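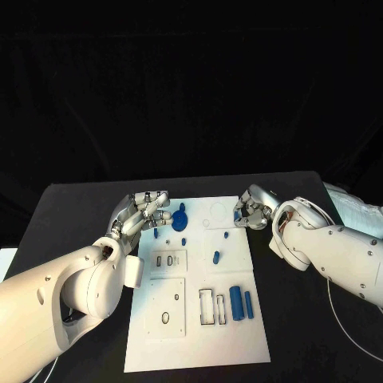 Plesstead, 13/02/2019

Categoría: Prevención y mantenimiento | Listas de comprobación

LISTA DE COMPROBACIÓN: SALIDAS, EXTINTORES Y ALUMBRADO DE EMERGENCIA
Edificio Masier, planta baja y sótano

Responsable de la inspección: Benedikt Berchtold
Próxima revisión: junio

La presente lista recoge el estado de los elementos de protección contra incendios y de evacuación del edificio. Cada punto se califica como Conforme (C), Conforme con observaciones (CO) o No conforme (NC). Los puntos calificados como NC deberán corregirse en un plazo máximo de 30 días y comunicarse por escrito a la administración del inmueble.

1. Vías de evacuación

1.1 Pasillo principal libre de obstáculos en toda su longitud: C

1.2 Puerta de salida al patio, apertura sin llave desde el interior: CO
Comentario: La barra antipánico abre correctamente, pero el cierrapuertas no completa el recorrido y la hoja queda entornada. Se solicita ajuste del brazo y comprobación posterior.

1.3 Escalera al sótano, pasamanos y bandas antideslizantes: NC
Comentario: La banda del primer peldaño está desprendida en uno de sus extremos. Mientras no se sustituya, el peldaño permanecerá señalizado con cinta. El pasamanos está firme.

1.4 Plano de evacuación expuesto y actualizado: CO
Comentario: El plano del vestíbulo es anterior a la reforma del ala Nolham y todavía muestra el antiguo almacén como sala de reuniones. El recorrido de salida indicado sigue siendo válido.

2. Extintores

2.1 Acceso despejado y señal visible: CO
Comentario: El extintor del archivo se encontraba detrás de un carro de expedientes. El carro se retiró durante la visita. Se recuerda al personal del archivo que ese tramo de pared no puede utilizarse como zona de estacionamiento, tampoco de forma provisional.

2.2 Presión dentro de la zona verde del manómetro: C

2.3 Precinto y pasador de seguridad: C

2.4 Etiqueta de mantenimiento legible: NC
Comentario: En el extintor de la sala de calderas, la etiqueta está borrada por la humedad y no permite leer la fecha de la última revisión. Se solicita duplicado a la empresa mantenedora Lanz - la petición ya consta en el registro.

3. Alumbrado de emergencia

3.1 Encendido tras corte de suministro: C
Comentario: Prueba realizada con el edificio sin público.

3.2 Autonomía de las luminarias: CO
Comentario: La luminaria 6, situada en el rellano, perdió intensidad antes de finalizar el ensayo. Procede sustituir la batería y repetir la prueba en ese punto.

3.3 Limpieza de difusores: CO
Comentario: Polvo acumulado en el sótano. Se incluye en la próxima limpieza general.

4. Instalación eléctrica y almacenamiento

4.1 Cuadro general cerrado, rotulado y accesible: C

4.2 Ausencia de regletas conectadas en serie: NC
Comentario: Se detectó una conexión de este tipo en el despacho 2. Fue desmontada en el acto. El usuario deberá solicitar una toma adicional por el procedimiento habitual.

4.3 Productos inflamables en armario adecuado: C

4.4 Papel y cartón alejados de fuentes de calor: C

5. Registro y firmas

El original queda archivado en recepción y se entrega copia a la administración. Las discrepancias con las calificaciones se dirigirán al responsable de la inspección - no se admitirán anotaciones manuscritas sobre el original.

Firmado: Benedikt Berchtold

5 comentarios | Compartido 2 veces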